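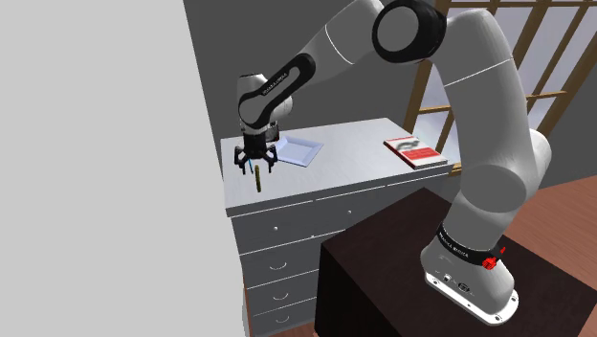
Setting Up a Pre-Grasp Check in Cata

Welcome back, and thank you to everyone who wrote in after the August tutorial! Several of you asked how to keep the planner from closing the fingers too early, so I've put together a small check that runs at the pre-grasp pose. I learned most of it from Ridwan Raju, who was very patient with me while I broke his branch over and over.

You'll need Cata installed, the Karnero planner plugin, and the dresser scene from the last tutorial (the one with the tray and the book). If your scene loads and the arm moves to its start pose without complaints, you're ready to go.

Step 1. Open the task file and find the block called pregrasp. Set hover_steps to 20. The simulator will hold the arm still for that many steps before anything else is allowed to happen, which gives the joint velocities time to settle down.

Step 2. Add a pose query for the target. Ask for its position in the gripper frame, please, and leave the world frame alone! I lost a whole evening to that one. The numbers looked perfectly sensible and every one of them was measured from the wrong origin.

Step 3. Compare the target's long axis with the closing direction of the fingers. Objects don't always stand up nice and straight, and a grasp planned for an upright one may be a poor fit for one that leans. 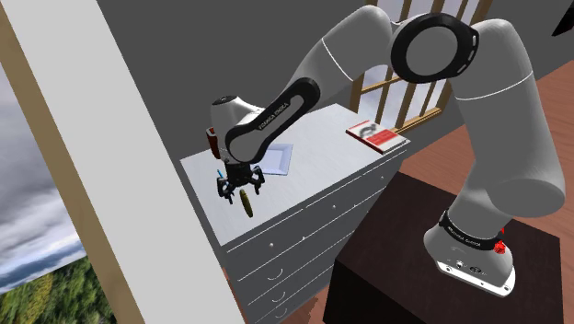 Etutgate Workshop Notes, Issue 2

With a tilted target like the yellow-green one under the fingertips, I have the check return "replan" and hand the fresh pose to Karnero. You can write your own rule, of course, but start with this one and see how it feels.

Step 4. Set max_steps to 300 for the whole episode. If the planner keeps replanning past that, the episode ends and gets logged as a timeout, so you can open it later and see which pose it was stuck on.

Step 5. Run one episode with the viewer open before you start a batch. My own batch was 1,305 episodes, and it took nearly 2 hours with the viewer off. Kurniawati Nugroho runs hers on the Manurung server, and she suggests writing the logs to a local folder first and copying them over when the batch is done.

If the check never passes, print the axis from Step 3 and look at its sign. A flipped axis is still the same axis as far as the grasp is concerned, so take the absolute value of the dot product before you compare it with your threshold.

Last updated 11/06/2024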